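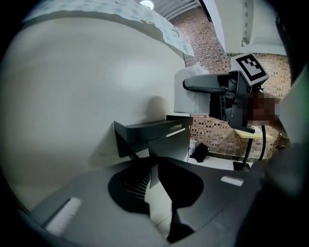 この記事は約8分で読めます

# セルフジェルネイルの安全チェックリスト(コメント付き)

2018年3月10日 更新

2月に載せた初版に「細かすぎる」「逆に甘い」と両方の感想をいただいたので、項目を削ったり足したりしました。チェック欄は、私が自宅の道具一式を実際に点検したときの結果です。[x] は合格、[ ] は不合格か保留。自分に甘い採点はしていないつもりですが、疑わしければ疑ってください。

先に断っておくと、私は皮膚科医でもネイル検定の講師でもありません。赤み、腫れ、痛みが出ている人は、リストを読むより先に皮膚科へどうぞ。

## 1. 始める前の手と爪

- [x] 指先に切り傷、ささくれの出血、湿疹がない
- [x] 爪が浮いている部分、緑や黄色に変色した部分がない
- [ ] 前回のジェルから爪を休ませた

**コメント:** 三つ目は保留にしました。「爪を呼吸させる」という言い方をよく見かけますが、爪は呼吸しません。休ませる意味があるとしたら、オフで薄くなった部分が伸びるのを待つことでしょう。だから日数より厚みを見ます。押すとしなる、お湯がしみる、という状態なら塗らない。私の左の中指は先端が少ししなったので、今回はその一本だけ見送りました。見た目はまぬけです。

変色を濃い色で隠すのもやめたほうがいいです。「ワインレッドなら分からないよ」と書いてあるブログを読みましたが、隠れて困るのは自分です。

## 2. ジェル本体

- [x] 全成分表示がある
- [x] 化粧品として販売されている(雑貨扱いではない)
- [ ] 開封日が書いてある
- [x] 口まわりに固まったジェルがついていない
- [ ] 初めて使う製品は、少量で様子を見た

**コメント:** 使っているのはClalbergのクリアとカラー4本です。箱に「肌にやさしい処方」とありますが、何と比べてやさしいのかはどこにも書いていません。成分表を見るとHEMAが入っていました。アレルギーの原因としてよく名前が挙がる成分です。入っているから即アウトとは言いませんが、「やさしい」の一言で安心する気にもなれません。

反対に「HEMAフリー」なら安全かというと、これも怪しい。別のアクリレートで反応する人もいます。フリーと書かれた箱を見たら、代わりに何が入っているのかを読むことにしています。

開封日は4本とも書き忘れ。前回も同じ項目で落ちたので、油性ペンをジェルの箱に入れました。

様子見については、皮膚に直接塗って試すのはやめてください。未硬化のジェルを肌につけること自体が感作のきっかけになり得ます。私は一本の爪だけに普通に塗り、数日おいてから残りを塗ります。これで反応が出なくても、この先ずっと出ない保証にはなりません。

## 3. ライト

- [x] ジェルのメーカーが指定する波長と合っている
- [ ] 指定の出力が出ている
- [x] コードに傷、折れ、熱をもつ箇所がない
- [x] 内側の反射面にジェルがこびりついていない
- [x] 親指を別に照射している

**コメント:** ここがいちばん納得していない章です。Nemumbyの卓上ライトを通販で買い、商品ページには堂々と「2,872件のレビュー」とありました。上から読んでいくと、届いた日に書いた「かわいい」「早かった」が続きます。硬化がどうだったかを書いている人を探すのに苦労しました。件数は性能の証拠になりません。

出力の表示も同じで、箱の数字が消費電力なのかLEDの合計なのか、説明書を三回読んでも分かりませんでした。問い合わせの返事は「十分な出力がございます」。十分かどうかを聞いたのではなく、値を聞いたのですが。というわけで不合格です。

照射は指定どおり60秒。早く固まったように見えても途中で抜きません。表面が固いことと、中まで固まっていることは別の話です。熱いと感じたら一度手を出して、それから戻す。厚塗りしなければたいてい避けられます。

親指は四本と一緒に入れるとどうしても横を向くので、別にします。友人のRahel Wallnerは「一緒で平気だった」と言っていましたが、よく聞くと親指だけいつも先に浮くそうです。それは平気とは言わないと思います。

## 4. 作業場所

- [x] 換気扇か窓で空気が動いている
- [x] 火の気がない(キャンドル、ストーブ、コンロ)
- [x] 机にアセトンで溶けるものを置いていない
- [x] 日光がジェルの容器に当たらない
- [ ] 子どもとペットが入ってこない

**コメント:** ネイルの写真にはなぜかキャンドルがよく写っています。アセトンやアルコールのすぐ横に。撮影用に置いただけかもしれませんが、真似する人はいるでしょう。火は別の部屋へ。

アセトンで溶けるものは思ったより多いです。以前、眼鏡を曇らせました。安いトレーも表面が溶けます。「耐薬品」と書いてあっても、どの薬品かが書いていなければ読まなかったことにしています。

最後の項目は、うちの猫がドアを開けられるので不合格。対策は考え中です。

## 5. 塗っている最中

- [x] 皮膚についたジェルは、硬化させる前に拭き取る
- [x] 甘皮の際までつめて塗らない
- [x] ニトリル手袋を使う(塗るほうの手)
- [x] 未硬化ジェルの拭き取りに使ったワイプを使い回さない
- [ ] キューティクル処理は押すだけにした

**コメント:** 一つ目と二つ目が、このリスト全体でいちばん大事です。ほかを全部飛ばしてもここは守ってください。動画では際ぎりぎりまで攻めた仕上がりがほめられますが、あれは伸びてきたときに目立ちにくいという話で、安全の話ではありません。髪の毛一本ぶん空けて塗れば十分きれいです。

手袋も万能ではありません。薄いニトリルはアクリレートがそのうち通り抜けるので、ジェルがべったりついたら替えます。同じ一組で最後まで塗って「手袋をしていたのに」というのは、手袋に期待しすぎです。

五つ目は正直に不合格。右の薬指をニッパーで切りすぎました。血は出ていませんが、赤くなったのでその指は中止。これで塗っていない指が二本です。

## 6. 道具の手入れ

- [x] 金属の道具は洗ってから消毒している
- [x] ファイルとバッファーは他人と共用していない
- [x] すり減ったファイルを捨てた
- [ ] 筆を光の当たらない場所に保管している

**コメント:** 消毒液をしゅっと吹いて終わり、という人が多すぎます。汚れが残ったままでは消毒液が届きません。洗って、乾かして、それから消毒。順番を逆にした「時短テク」は時短でも何でもないです。

UV消毒ボックスなるものも借りて試しました。Amoahという製品です。青く光るので効いていそうに見えますが、光が当たらない裏側はどうなるのか、説明書には一行もなし。青い光は気分の問題かもしれません。借り物なので返しました。

筆は窓際のペン立てに立てていて、先が少し固まりました。弁解の余地なし。

## 7. オフ

- [x] 無理にはがしていない
- [x] 表面を削ってからアセトンをのせた
- [x] コットンは爪の大きさに切った
- [x] 終わったら手を洗い、オイルを塗った

**コメント:** はがすのだけはやめてください。ジェルと一緒に自分の爪の表面もついてきます。浮いたところからぺりっといく快感は分かりますし、私も昔やりました。そのあとしばらく、缶のふたが開けられませんでした。

「はがせるベース」は使ったことがありますが、本当に痛まないかどうかは保留。三日で勝手に取れたので、試す前に終わりました。

ネイルオイルは、乾燥を防ぐ程度の働きだと思っています。「補修」「再生」と書いてあると、つい裏面を読んでしまいます。伸びた爪は死んだ細胞なので、再生はしません。

## 8. すぐに中止するサイン

- かゆみ、じんじんする痛みが指先に出た
- 爪のまわりに小さな水ぶくれができた
- まぶたや首など、爪に関係なさそうな場所がかぶれた
- 照射のたびに我慢できない熱さを感じる

**コメント:** 三つ目は見落としやすいです。指で触った場所に出ることがあります。かゆいのに「もう少しで慣れる」と書いてある掲示板を見ましたが、アレルギーは慣れるどころか、たいてい繰り返すほど悪くなります。やめて、使った製品の箱を持って皮膚科へ行ってください。

## 読者からの指摘

Kekeli Zakariaさんから「サロンならこのリストは要らないのでは」というメールをもらいました。要ると思います。Udvilleに住んでいたころ通っていた店では、ファイルが前のお客さんのものらしく、粉がついたまま出てきました。聞いたら「消毒済みです」。粉つきで? そのまま帰りました。2章と6章はサロンでも口に出して聞いていい項目です。いやな顔をされたら、それも判断材料になります。

もう一件、「爪を保護する下地を塗ればライトの光は心配ないか」という質問。手の甲に当たる光の話なら、指先の出る手袋か日焼け止めのほうがまだ筋が通っています。ただし日焼け止めが爪につくとジェルが浮くので、塗るなら爪の油分を取る前に。

次に直すつもりの項目は、開封日、筆の置き場所、猫のドア。ライトの出力はメーカーにもう一度メールを出したので、数字が返ってきたら3章に書き足します。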